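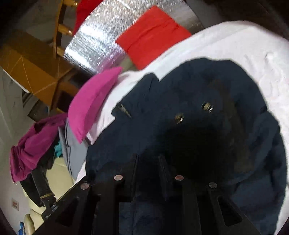

Section 4: Folding a heavy jacket for the Gondano storage bag

Jackets are the part of the packing that most people leave till the end, and I'd ask you to start with them instead. A heavy one takes up more of the bag than everything else you own, or it feels that way, and if it goes in last you'll be kneeling on the lid. I lay mine on a white sheet first. Dark navy on white is easy to read, so you can spot the collar edge and the shiny metal snaps even while the whole thing is still in a heap, and any lint or grit drops onto the sheet where you'll see it. The red things can wait up by the foil until the jacket is done.

Before you start

You'll need the Gondano bag (the large one, not the pillow size), a clean flat sheet, the foil liner that came rolled up in the box, and a bit of floor or a bed. Give yourself 30 minutes the first time. I'm down to much less now, but my first go was a shocker and I had to unpack the lot.

Check the care label and do the pockets. Then do the pockets again. I once stored a jacket from April to September with a mandarin in it.

Note: The jacket has to be bone dry. If it's been washed, hang it somewhere airy overnight, and feel inside the cuffs and under the collar before you decide it's ready.

Laying it out

1. Spread the foil liner out flat with the sparkly side up. It'll want to curl back on itself, so put something soft on the far end. It stays crinkly no matter what you do, don't bother smoothing it.

2. Put the sheet over the near half of the foil and leave the rest showing. The bare half is your parking spot for small folded things.

3. Drop the jacket on the sheet and find the collar. Work outwards from there until the front is facing you and both sleeves are free.

4. Close the snaps from the bottom up. If you start at the top you can end up one out, and then the front sits crooked and every fold after that is crooked too.

Caution: Press snaps closed with your thumb on a flat surface. Don't use pliers, and don't lean your knee on them. A bent snap will chew a hole in the fabric next to it.

Folding

5. Flip the jacket face down. Bring one sleeve straight across the back, then the other on top of it. Heavy sleeves fight back a bit at the shoulder, so give them a tug at the cuff.

6. Fold each side in towards the middle until the bundle is 30 cm across. I measured this on my own bag and it leaves just enough room for your fingers when you slide it in.

7. Fold the hem up to the collar. One fold only! I know it looks too fat. A second fold makes it fatter, and you'll have a crease across the back all next winter.

8. Turn the bundle over so the collar is on top, and push the air out with your forearms, working from the fold to the open end.

Note: If your jacket has a detachable hood, take it off and fold it flat as its own piece. Same goes for a belt.

Into the bag

9. Slide the jacket in fold first, right down to the base seam.

10. Fill the space at the sides with your smaller pieces from the foil. Bright colours go in a cotton pouch if you've never washed them, reds especially. I lost a cream jumper that way and I'm still cross.

11. Wrap the leftover foil over the top, shiny side out, and tuck it down behind the jacket.

12. Zip slowly, holding the two sides together ahead of the slider. If it sticks, back it off and tuck the foil in again.

Caution: Don't stack more than two full bags. The bottom one gets squashed flat and the filling in a puffy coat may not come back.

If it won't close

Nine times out of ten the collar has popped up. Reach in and press it flat, then try again. If that doesn't help, pull out the side pieces and see if it zips without them, and put them in a second bag if it does. The zip cord is part 17 in the spares list at the back, and the replacement liner is part 121. Marell stock both, and the Saltarham shop usually has the liner on the shelf.

Folding for very long coats is in Section 5.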